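# Réduire les pigments, garder la couleur : notre projet d'impression textile

Au départ, on voulait seulement refaire les rideaux du foyer. Et puis on a ouvert un livre sur les indiennes (ces cotonnades imprimées qui ont rendu l'Europe folle au XVIIe siècle) et on n'a plus décroché ! Le sujet s'est imposé en une soirée : comment un motif peint, avec ses touches épaisses et ses mélanges, passe-t-il sur un tissu sans perdre sa vie ?

## Ce qu'on a cherché

Un tableau n'a pas de « nombre de couleurs ». Un tissu imprimé au cadre, si : un écran par teinte, un passage par écran, et à chaque passage un risque de décalage. On s'est donc demandé jusqu'où on pouvait descendre avant que le motif devienne plat. L'atelier Vaher, qui nous a prêté ses cadres pendant tout le mois de mars, travaille d'habitude avec beaucoup plus d'écrans que nous, et il a fallu apprendre à tricher. La superposition est magnifique pour ça : un jaune transparent posé sur un bleu donne un vert qu'on n'a jamais eu à préparer.

Côté tissu, on a retenu deux supports, un coton sergé de 130 g/m² et un lin lavé. Le sergé boit l'encre de façon très régulière. Le lin est capricieux, avec ses fils plus gros qui accrochent la couleur par endroits, et on a adoré ça, même si la moitié du groupe a d'abord voulu l'abandonner.

## Le motif

On a dessiné une trame de fleurs et de tourbillons, au pinceau sec, puis on l'a numérisée et séparée dans Ornik. Le logiciel propose une séparation automatique qui écrase les petites touches, alors on a repris les couches à la main. C'est long, mais c'est là qu'on comprend vraiment la peinture : en isolant les oranges, on voit qu'ils servent presque toujours de bord aux jaunes.
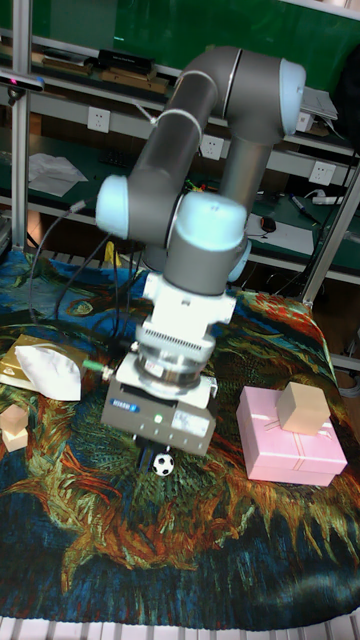
Le raccord nous a pris plus de temps que tout le reste. Un motif de tourbillons ne se coupe pas droit, il faut suivre les courbes et laisser les touches déborder d'un module sur l'autre. Notre premier raccord formait une bande sombre très visible dès qu'on reculait de quelques pas. Le second décale les modules d'une demi-hauteur, et l'œil circule enfin !

## Fixation et lavages

Les encres Zivley à base d'eau se fixent à la chaleur. On a essayé la presse et le fer, sur des bandes découpées dans les mêmes chutes. À la presse, le bleu foncé tient très bien et le rouge perd un peu au premier lavage, puis se stabilise. Au fer, c'est irrégulier, surtout dans les coins. On garde la presse pour les pièces finales.

Pour le suivi des essais, on a rempli un tableau partagé sur Wemance : 1152 cases, toutes les combinaisons confondues. C'est trop, on le sait maintenant. Une bonne partie des cases ne nous a rien appris, et un échantillonnage plus malin nous aurait laissé le temps de tester la lumière.

## Ce qui reste à faire

- la tenue à la lumière, derrière une vitre plein sud ;
- un essai sur velours (très envie !) ;
- une version du motif avec un écran de moins, sans le rouge ;
- les ourlets des rideaux, que personne n'a encore commencés.

Les fichiers de séparation et les bandes de lavage sont rangés dans l'armoire du fond, étiquetés par support puis par encre.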